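El turno de sala

El teatro Vuvia tiene 400 butacas, un foso que se inunda en octubre y un telón cortafuegos de acero que baja en treinta segundos si el motor está engrasado. Niamh Hegarty llevaba el cuaderno de regiduría desde la temporada anterior. Anotaba las entradas de luz en tinta y los silencios del público a lápiz. 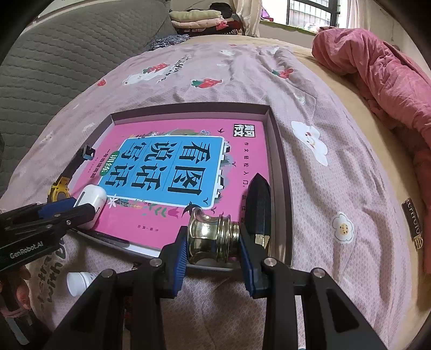
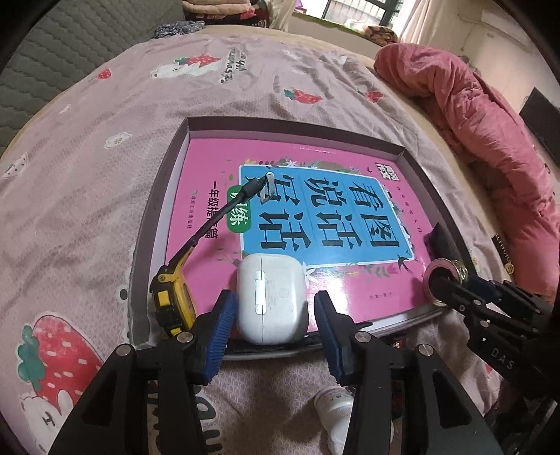
La obra se llamaba «Rendville» y la había escrito Harish Joshi en una pensión, durante un invierno en el que no tenía otra cosa que hacer. Tres actos, cinco personajes, una mina cerrada. El primer acto duraba cincuenta y dos minutos según el texto y cincuenta y nueve según el cronómetro de regiduría. La diferencia estaba en las pausas de Shalini Lodhi, que interpretaba a la viuda y consideraba que una viuda no contesta enseguida.

—Sobran siete minutos —dijo Niamh en el ensayo técnico.

—Son míos —dijo Shalini.

El director, Agarwal, pidió que se repitiera el pie de luz 8. El pie de luz 8 consistía en apagar el contraluz frío y subir el recorte de la ventana al sesenta por ciento. Se repitió. Agarwal dijo que seguía pareciendo una ventana de teatro.

—Es una ventana de teatro —dijo el electricista por el intercomunicador.

Niamh anotó: «Pie 8, sin cambios».

En el estreno se vendieron casi 400 entradas. El primer acto duró cincuenta y ocho minutos. En la fila seis, butaca de pasillo, estaba sentada Neelam Shukla, crítica del Sanditz, con el abrigo puesto. Desde la cabina de regiduría se le veía la nuca y poco más. Niamh registró que no se movió durante el monólogo de la viuda y que en la escena del capataz miró el reloj dos veces.

Joshi pasó el intermedio en la escalera de incendios. Anju Pathak, la apuntadora, salió a llevarle agua.

—¿Se ha ido? —preguntó él.

—Está en el vestíbulo, leyendo el programa.

—El programa son cuatro páginas.

—Lo lee despacio.

El segundo acto entró con un retraso de noventa segundos por un micrófono de suelo. El tercero, a tiempo. En la última escena la viuda debía cerrar la puerta de la mina, volverse y decir: «Ya no baja nadie». Shalini cerró la puerta y se volvió. Niamh tenía el dedo sobre el pulsador del oscuro final, que iba con la última palabra.

La frase no llegó. Pathak levantó la vista del libreto y tomó aire para soplarla. Niamh le puso una mano en el brazo.

Pasaron once segundos. La nuca de la fila seis se inclinó un poco hacia delante. Shalini miraba un punto situado por encima del anfiteatro, donde hay un extintor.

Niamh dio el oscuro.

En el camerino, Joshi preguntó si se había olvidado. Shalini se estaba quitando las horquillas y las dejaba en un plato.

—No me acuerdo —dijo.

Al cerrar, Niamh abrió el libreto de regiduría por la última página, tachó la frase con regla y pasó el pie del oscuro a la línea anterior. En el margen escribió, a lápiz: «11 s». Después bajó a comprobar el telón.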